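Last updated: February

Bench notebook, casting and finishing
Friday, started 7:40, coffee by 7:50

Batch 943 demolded. Pulled the four test pieces out of the new silicone and three of them are fine. The fourth has a soft spot on the underside the size of a thumbnail, where I evidently scraped the bucket and poured the scrapings in anyway. I have a note from last winter in my own handwriting saying DO NOT SCRAPE THE BUCKET, underlined twice. I remember being annoyed with whoever made me write it.

Resin is the Moveck slow-cure, 900 g mixed for the set, which left a cupful over. Poured the extra into the croissant mold and got half a croissant. Mayu has put it on the window sill with the other half croissants.

Color. Still the problem. The base tint was fine in the cup and went cold on curing, like something from a hospital tray. Ľudovít thinks the ochre is too green and wants to go back to the old Haslinger paste. I think the ochre is fine and the white is too blue. We tested both theories, which took until lunch, and it was the white. I have recorded this in ink.

Current recipe for crust, so I stop keeping it on the back of the delivery slip:

– base tint in the resin, a bit paler than looks right
– scuff with 600 paper, wet, then wash with dish soap and leave alone until dry all the way through the grooves
– thin ochre glaze, wiped off the high spots
– burnt sienna with the airbrush, low pressure, aimed across the ridges and never straight down
– a second pass of brown on the top of the curve only, then walk away from the bench

The last step is the hard one. Every ruined loaf on the reject shelf was good ten minutes before I stopped. Real crust is darkest where it stood closest to the heat, so the brown has to come from one direction. Once you start evening it up it turns into a shoe.

Gloss. The Plondia people asked for "fresh from the oven" in their last message and "not so shiny" in the one before it. Egg wash is shiny. I'm going with egg wash. Two coats of clear, the second one cut with a little of the satin, and if they hate it we can knock it back with a gray pad. Žofie brushed hers on and I sprayed mine. Hers looks more like egg wash because it has brush marks in it, like egg wash. Sprayed three more before I admitted this.

Orange peel on two of the sprayed ones. Room was at the temperature the landlord considers generous. Warmed the can in a bowl of water and the next one laid down flat.

Plaits. Jucélia brought in a real braided loaf for reference and explained, patiently, that my strands go over where they should go under at one end. She's right. It has been wrong on every plait since piece 181, and in all that time not one customer has mentioned it, so either nobody looks at bread or they were being kind. New master in clay on Monday if I can keep my hands off it until then. Photographed the real loaf from the top and both sides before lunch. Did not get to photograph it after lunch.

Purnis order: short rolls, long rolls, no seeds. They had seeds last time and the seeds came off in a display drawer. I still think seeds could work if they go into the first clear coat while it's tacky and get sealed under the second, but I've been asked to stop raising it in meetings.

Scent. Dagmar asked whether we could make them smell. We could. We did, once, with the vanilla oil, and the storeroom smelled like a candle shop through to spring. Written down here so that the next person to have the idea finds it.

To do:
– order white, the warm one, and throw the blue one out so it can't be used again
– ask Ľudovít where the good calipers went
– fix or retire the croissant mold
– clear the reject shelf before it becomes a range 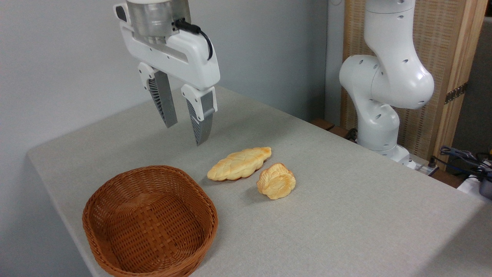
Also need to settle the undersides. I've been leaving them pale and flat, on the theory that they face down, and Žofie says people pick things up. A dusting of flour color and a bit of dry-brushed brown around the rim would do it, five minutes apiece. Will try it on the soft-spot one first, as it has nothing to lose.

Recent entries
Mold release, a grievance
Cheese: why the holes look drilled
Cleaning the airbrush properly for once
Half croissants, an inventory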